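4.2 Recovering the Relative Pose of Two Hand-Held Grippers

October 15, 2021
Baltasar Pereyra, Cletimness Laboratory, Leiva
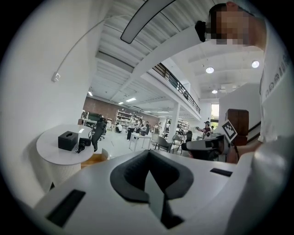 Figure 3. View from the camera on the left gripper during a two-handed session. The square marker on the second gripper is visible at right.

Bimanual demonstrations require the position of each gripper in the room and the position of each gripper relative to the other. The first is obtained by running visual mapping separately on each camera stream. The second is harder, as small errors in the two maps add up and the distance between the hands can drift over the course of a long recording. We therefore use direct sightings of one gripper by the other whenever they occur. In Figure 3, the black-and-white marker sits on an angled plate on the second gripper and can be read by the left camera while both tools are in view. Each such reading gives one estimate of the transform between the hands, which is added to the joint optimization as a soft constraint.

The collection described in this section, named Jivville, contains 263 two-handed demonstrations recorded in shared rooms during normal use. We did not ask other occupants to leave. Background people are a known source of error for visual mapping, and the session in Figure 3 has several of them standing or crouching across the floor. Feature points that fall on a moving person are rejected by a consistency test over neighboring images. Fixed structure, such as the railing of the mezzanine and the ceiling lights, lies well above most of this motion and is kept where it passes the same test. Faces are blurred before release.

We compared the joint method with the Sikavent baseline, which aligns the two maps once at the start of a recording and makes no later correction. Marker sightings were sufficient for joint optimization in 81 percent of the demonstrations. In these, the median error in the distance between the hands stayed under 2 millimeters, measured against a calibrated rig. The remaining demonstrations were processed with the baseline and are flagged in the index. A total of nearly 3,000 marker readings entered the final optimization, after removal of those taken at steep viewing angles. Recordings made in February used an earlier marker plate and are reported separately in Section 4.3.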